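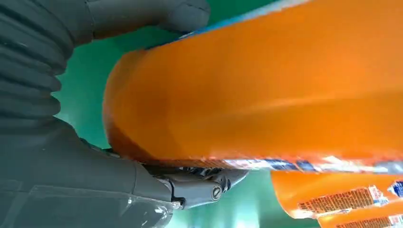 The orange bottle, up close. Blue label strip along one side, printed band along the other.

Skerholm laundry liquid, big bottle: six months on

Posted 23 Jan 2021

I bought my first bottle of the Skerholm liquid in July and I'm now on the third. We're a household of four with a front loader, one kid in sport and one person (me) who works outdoors, so the machine gets used most days. Before this we were on the Pirnent powder for years. I changed when the local shop stopped carrying the large box and I didn't want to keep paying for the small one.

The bottle

It's a big orange plastic thing with rounded shoulders. You won't lose it in a cupboard. The colour is strong enough that I can tell someone where to find it without getting up. The plastic is glossy, and with damp hands I'd call it slippery when full. It gets easier to handle as the level drops. There is no moulded handle on mine, so you have to get your hand right around it. My mother-in-law has arthritis and can't lift a full one comfortably. She decants hers into an old jam jar with a label on it, which works well enough.

The printing on the back is small. I needed my glasses for the dosing table, and then the table is given by water hardness, which I had to look up. In our area it's soft, so we use the lowest line.

It was too tall for the shelf above our machine by a finger's width. I moved the shelf up one set of holes. If yours is fixed, measure before you buy the large size, or keep it on the floor beside the trough as we did for the first month.

Washing

Ordinary clothes come out clean at 30 degrees on the short cycle. I have no complaints there. School shirts are fine, towels are fine, and the towels have stayed softer than they did with powder. I don't use softener.

Mud is good if it's rinsed first. Grass is fair. The knees of white cricket pants needed a bit of liquid rubbed in and left for half an hour, and one pair still has a faint green patch. Cooking oil on a T-shirt came out the first time, which the powder never managed. Engine grease did not come out, though I've never found a laundry product that shifts it.

It rinses well. With the powder I used to get white streaks on dark jeans if I overloaded the drum, and I haven't had those since the change. The drawer is cleaner too. There is a bit of blue-ish film in the corner that wipes off.

Smell

Mild. Something like citrus when you pour it and close to nothing once the clothes are dry off the line. Dried inside on the rack in wet weather, they keep a little of it. If you like your washing strongly scented you'll be disappointed. There is an unscented version but I haven't seen it in a shop.

The cap

This is my main gripe. The cap doubles as the measure, and the lines inside are raised in the same colour as the rest of it. In a dim laundry you can't see them. I ran a permanent marker around the line we use and had to redo it twice. The cap also drips down the neck after pouring unless you give it a turn over the drawer first. I keep the bottle on an old saucer.

Cost

I paid $24 for the first bottle and $17 for the second on special. At the full price I'd think twice. Ours lasted 11 weeks the first time, when I was measuring properly, and less the second time, when the kids were doing their own loads and pouring by eye. The refill pouch is 800 mL and costs less per wash. Pouring it into the bottle takes two hands and some patience — a funnel helps.

Compared with the others

The Pirnent powder is better on whites and grass. It's also cheaper, if you can get the large box. I still keep a small one for cricket season.

I tried the Stultarby liquid for one bottle in between. It was thicker, smelled much stronger and left something on the door seal that I had to scrub off. The Stultarby cap is better, though, with a clear window in the side.

Would I buy it again

Yes, on special. It does everyday washing well in cold or warm water, it rinses out, and nobody in the house has had itchy skin from it. At full price I'd go back to powder if the shop brought the big box back.

Four out of five for the liquid, two for the cap.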